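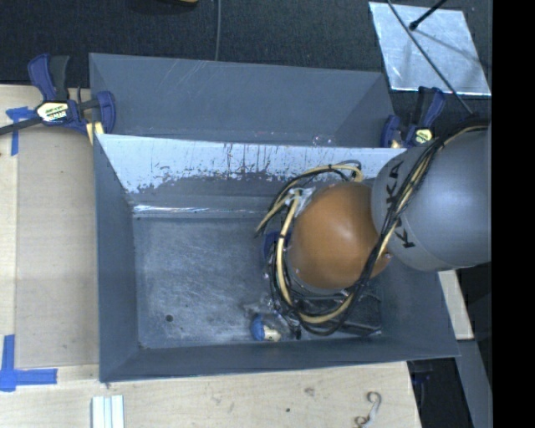
ホーム　日記　仕事　料理　このブログについて

カテゴリー：仕事のこと ／ タグ：ロボット、遠隔操作、日本語の練習

2023年8月11日（金）

七月から、私は毎日ロボットに「物の取り方」を教えています。前の仕事は検査装置のプログラムを書くことでしたから、自分の手をこんなに使う仕事は初めてです。日本語で書くのは久しぶりなので、変な表現があったら教えてください。

職場はRudowにあるMunentという小さい会社です。私たちのチームは箱の中から物をつかんで、隣の箱に移す作業をロボットに覚えさせています。言葉で書けば一行で終わりますが、教えるほうはなかなか一行では終わりません。

教え方は二つあります。一つは、アームを直接手で持って動かす方法です。もう一つは、離れた机に座って、手元の操縦装置で動かす方法です。最初の週は手で動かす方法だけでした。アームは重さを感じにくい状態にしてありますが、それでも腕をのばして箱の奥まで押していくと、夕方には肩が痛くなりました。同僚のRoss Kerrさんは背が高いので平気な顔をしていました。私は踏み台を借りました。

それに、手で持つと自分の体がカメラに入ってしまいます。ロボットが後で一人で動くときには私はそこにいませんから、私の袖がたくさん写っている記録は使いにくいです。それで今は、ほとんど遠隔操作でやっています。

遠隔操作の初日は、恥ずかしいくらい下手でした。私が手を右に動かすと、アームも右に動きます。それは分かっています。でも画面を見ながらやると、奥行きがどうしても分かりません。もう物の上に来たと思って指を閉じると、まだ数センチ上にいて、空気をつかんでいます。反対に、まだ高いと思ってゆっくり下ろしていたら、箱の底にこつんと当たりました。その音を聞いて、隣の部屋からSyafiqah Liewさんが顔を出しました。

Syafiqahさんは私の先生です。彼女が教えてくれたことで一番役に立ったのは、「影を見なさい」ということでした。指先と影が近づいてきたら、底が近いです。箱の底には傷がたくさんありますから、決まった傷を目印にすることもできます。私は左の手前にある小さい黒い穴を基準にして、そこからどれだけ離れているかで位置を覚えるようになりました。これは私だけのやり方ですが、気に入っています。

難しいのは、透明なビニールのような物です。光が当たると白く光りますが、少し角度が変わると見えなくなります。人間の目でも見えにくいのですから、カメラの画像から習うロボットにはもっと大変だろうと思います。箱の底も光りますので、光っている所が物なのか、ただの反射なのか、画面では迷うことがあります。迷ったときはアームを少し横へよけて、もう一度見ます。

ここで面白い問題があります。私が迷ってアームを止めると、その「迷い」も記録に入ります。ロボットは私の動きをまねしますから、意味のない停止もまねするかもしれません。先週、学習したモデルを初めて動かしてみたとき、アームは箱の上まで来て、そこで少し止まって、それから下りていきました。Rossさんが「Ngânさんと同じだ」と言って笑いました。私も笑いましたが、少しショックでした。自分の癖を大きな機械に見せられるのは、録音した自分の声を聞くときの気持ちに似ています。

その後、記録を見直す作業をしました。私たちはPloltbyという社内の道具を使っています。一回の動作を再生して、始めと終わりを切って、使うか使わないかを決めます。全部で906本ありましたが、残したのは853本です。捨てた中には、つかんだ物を途中で落としたものや、ケーブルが箱の角に引っかかりそうになって、私があわてて戻したものがありました。落としたあとで拾い直した記録は捨てませんでした。失敗から戻る動きも、ロボットには必要だからです。これはPui-shan Chiuさんの意見で、初めは私は反対でしたが、今は賛成しています。

ケーブルの話をもう少し書きます。アームの先のほうには管や線がたくさん付いていて、手首を大きく回すとそれも一緒に引っぱられます。画面だけ見ていると忘れてしまいます。手で直接動かしたときは、線が張ってくるのをすぐに感じました。遠隔ではその感じがありません。だから私は、新しく入る人には先に手で動かす練習をしてもらったほうがいいと思っています。肩は痛くなりますが、どこまで回したら無理なのかを体で覚えられます。

もう一つ、地味ですが大事なことは、箱を動かさないことです。七月の初め、箱はただ机に置いてあるだけでした。アームの指が縁に触れるたびに少しずつずれて、朝の記録と夕方の記録で位置が違っていました。Syafiqahさんがそれに気がついて、クランプで留めることになりました。机には青いテープで印も付けました。Faizal Nugrohoさんは「少しずれていたほうが、ロボットはいろいろな場合に強くなる」と言います。それも本当だと思います。ただ、わざとずらすことと、知らないうちにずれることは別です。来週からは決めた量だけずらして記録を取る予定で、その計画表はFaizalさんが作っています。

一日の目標は200本でしたが、私はまだ届いたことがありません。昼ごはんの後はとくに遅くなります。集中がなくなると動きが荒くなるので、Pui-shanさんと相談して、一時間やったら必ず休むことにしました。休みの時間は、相手の記録を見ます。人の操作を見るのはとても勉強になります。Pui-shanさんは物の真上から下りないで、少し斜めから入ります。理由を聞いたら、「そのほうが指の間がよく見えるから」と答えました。私もまねしてみましたが、壁の近くの物を取るときは指が当たりそうで怖いです。箱の壁は斜めになっているので、隅にある物は今でも苦手です。

隅の物については、少し前にHarahapというプロジェクトの人たちが来て、相談に乗ってくれました。彼らは隅の物をまず真ん中のほうへ寄せて、それからつかむように教えているそうです。私たちは最初から一回でつかもうとしていました。寄せてもいいと分かったら、気持ちがとても楽になりました。今週はこの「寄せる」動作だけを練習しています。押す力が強いと物が反対側まで滑っていきますので、指を閉じたまま、横から静かに押します。「静かに」と「そっと」はどちらが正しいでしょうか。辞書を見ても自信がありません。

家に帰っても、冷蔵庫の奥から瓶を取るときに、手首の角度を考えてしまいます。夫に見られて、何をしているのかと聞かれました。

次は、操縦装置に力の感覚を返す機能を試すそうです。底に当たったときに手に抵抗が来れば、あの「こつん」という音は減るでしょう。設定はRossさんがしてくれますが、彼は来週から休みなので、早くても3週間後になります。それまでは影を見ながら続けます。

コメントで質問をくださった方、返事が遅くてすみません。操縦装置の持ち方については、私はひじを机につけています。つけないほうがいいという人もチームにいますから、両方試してみてください。

前の記事　次の記事　ページの先頭へ
お問い合わせ　© Ngân Dương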